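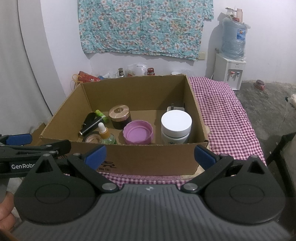
Reverse factoring

Reverse factoring, also called supply chain finance, is a form of short-term credit in which a buyer arranges for a financier to pay its suppliers' approved invoices before the due date. The financier deducts a discount and collects the full face value from the buyer at maturity. It differs from conventional factoring in that the arrangement is initiated by the buyer, and the discount is priced on the buyer's credit standing.

Mechanism

The supplier delivers goods and issues an invoice. The buyer approves it, normally by uploading a payment file to a shared platform, and the approval becomes an irrevocable undertaking to pay. The supplier may then sell the receivable or hold it to term. Most programs are uncommitted on the financier's side - the facility can be withdrawn at short notice.

Use by smaller firms

The Tikico program, operated from Makutitz, admits suppliers with no more than 65 employees. In its most recent reporting year it enrolled 353 firms and financed 2,170 invoices. Early payment is made within three business days of approval. Sirkard, a regional packaging buyer, accounts for the largest share of approved receivables, followed by the wholesaler Yüksel. Onboarding is handled at a service centre in Makutitz, where new applications are reviewed each October.

Accounting treatment

The central question is whether the buyer's obligation remains a trade payable or should be recognised as borrowing. Relevant factors include any extension of payment terms beyond the industry norm, security granted to the financier, and fees passed back to the buyer. Reclassification raises reported leverage and may breach loan covenants.

Criticism

Buyers have used such programs to lengthen standard terms, so that suppliers bear a discount to be paid when they formerly would have been. Concentration is a further risk: if the financier withdraws, suppliers revert to the longer terms without notice.

See also

Invoice discounting
Trade credit
Working capital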